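The Table Question, Revisited
Tuesday, April 16, 2024

My grandmother owned one table in her adult life. She ate at it, cut out dress patterns on it and, during one bad winter, kept a sick lamb under it. I am 43 and on my sixth. The latest one to leave us went down the front steps on Saturday with Ashraf Shehata at the low end and me at the high end, giving directions he did not ask for.
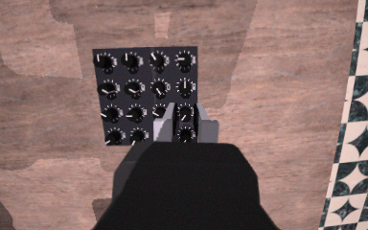
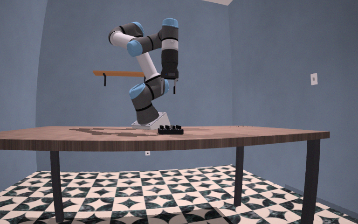 I have been trying to work out where I went wrong, and I think it was the word "extending." Every table I've bought as a grown man has promised to get bigger for guests. We have guests twice a year. The rest of the time I live with a crack down the middle that collects crumbs, and two spare leaves behind the wardrobe that fall on me when I look for my boots.

The first was from a shop in Wamden that has since become a place to get your eyebrows done. It cost $600, which in those days was a month's rent and a good coat. The man said it would seat ten. It would, if four of them were children and one of them was standing.

Then came the glass one. I won't go into the glass one, except to say that you learn a lot about your own knees.

After that I got serious and started reading forums, where men with usernames like oilfinish_only argue about wax. I lost most of a September to this. There's a product called Skenuvura that half of them swear by and the other half believe is plain furniture oil with a foreign-sounding name. I bought two cans. It smells like a church basement and takes 19 hours to dry, during which you eat standing at the sink like a divorced uncle.

My neighbor Daithí Keogh thinks the whole business is a sickness. Daithí eats off a door. It's a good solid door, laid flat on trestles, and he has never once removed the hinge plates. He says they give you somewhere to put the salt. I laughed at this for years, and then last Thanksgiving I sat there for four hours in perfect comfort while at home my own table was leaning to the left with a folded Biltard catalog under one foot.

So we went looking again. My wife liked one at $2000 — a lovely thing, and you could hear it judging us. We settled on one at $1360, secondhand, from a couple who were moving to a smaller place and kept stroking it while we talked. It doesn't extend. It doesn't fold. There's a burn at one end the shape of an iron, and they wouldn't tell us who did it, though they both looked at the same spot on the ceiling.

It comes Friday. I still have to measure the hallway, and Ashraf has stopped answering my texts.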